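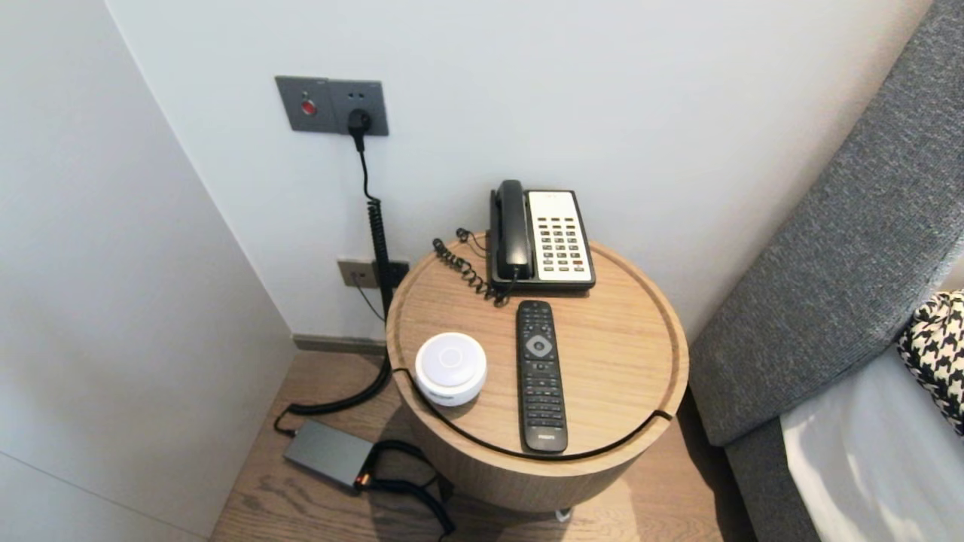 One reader wrote in response to the April post that a budget for a manipulation project should begin with the arm and that everything else could be settled once it had been delivered. The view is a common one, and it was the view taken at Clostetberg when the first Runport application was drafted. It is no longer the view taken in this blog. The arm is the item with the clearest price, the longest brochure and the fewest surprises. The costs that disturbed our plan were almost all elsewhere.

The first Runport budget contained a line of 3000 pounds headed "gripper and accessories". The line was approved without discussion. By the middle of the project it had been asked to pay for a gripper, replacement fingers, a wrist camera, mounting plates, cables, a second power supply and the postage on a returned part. For the second phase, which is being planned at present, the line has been divided. Each part of it now has its own amount and its own reorder point.

The division was not popular at first. A longer list of small items attracts more questions than a short list of large ones, and the purchasing office at Clostetberg requires a written reason for any item above 500 pounds. On balance the additional paperwork has been worth accepting. A bracket that costs very little can stop work for a fortnight if it is missing, and a budget that does not mention the bracket gives no warning of this. 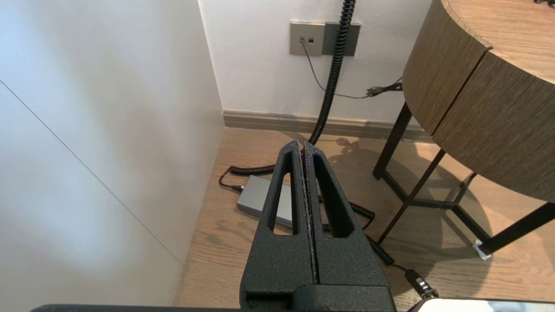

How many sets of fingers should be ordered with a new gripper? Three sets for each gripper is the quantity now entered in the plan: one fitted, one in the drawer and one to allow for the delivery time on the next order.

The same principle has been applied to leads and connectors. Power supplies are listed with the lead, the plug type and the length stated, and a request which says only "power supply, suitable" is returned to the person who made it. We lost most of a Tuesday to a lead that was too short for the room, and the replacement was bought locally at a poor price. The second phase therefore includes 15 spare leads in assorted lengths, held centrally and signed for.

Quotations were requested from Letico and from Hou. The two were difficult to compare. Letico quoted a single price that included fitting and one visit in the first year. Hou quoted the hardware alone, with fitting, carriage and support as separate lines, and the total was lower only until the support was added. Any colleague preparing a similar request is advised to send both suppliers the same blank table and to ask that it be returned completed. We did not do this, and an afternoon was spent moving figures between spreadsheets. 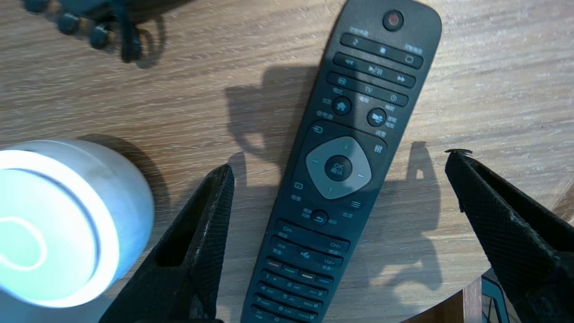 Test objects deserve a budget line of their own. In the first phase they were brought in from home or borrowed from other rooms, and no record was kept of where they had come from. The objects chosen also determine what must be bought for the gripper. A television remote is a fair case: it is long, it has a great many small buttons, and it lies low on the table, so that the tips have to come down on either side of it with the opening set wider than the body. Any specification for replacement fingers should therefore state the widest object to be handled as well as the heaviest. Ours gave only the weight. The lighter patches on the textured grip surfaces are the sort of thing now recorded at each monthly check, and a set is replaced when the check sheet says so, whether or not anyone has complained.

Lighting was also missing from the first budget. The wrist camera is used beside a window for part of the day, and strong shadows on a tabletop change a good deal between morning and afternoon. A modest sum has been set aside for blinds and for two plain lamps. It was tempting to leave this to the building fund, but the building fund works to a different calendar and would not have answered before the autumn.
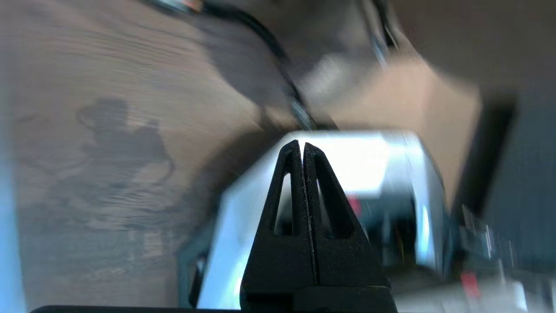
Timetable for the second phase

Orders will be placed in two rounds. The first covers the gripper, the fingers and the leads, and closes as soon as the revised table has been signed. The second covers lighting and test objects, and will follow 6 weeks later, when the room has been measured again.

A reserve has been kept back from both rounds. It may be spent on carriage, returned goods and adaptors, and it may not be spent on a second camera, however strong the case. Requests for a second camera should be held over to the next application.

The blank quotation table can be had by email on request. Suppliers have so far filled in the column for delivery times with the word "prompt", and the column heading has been changed to ask for a number of working days.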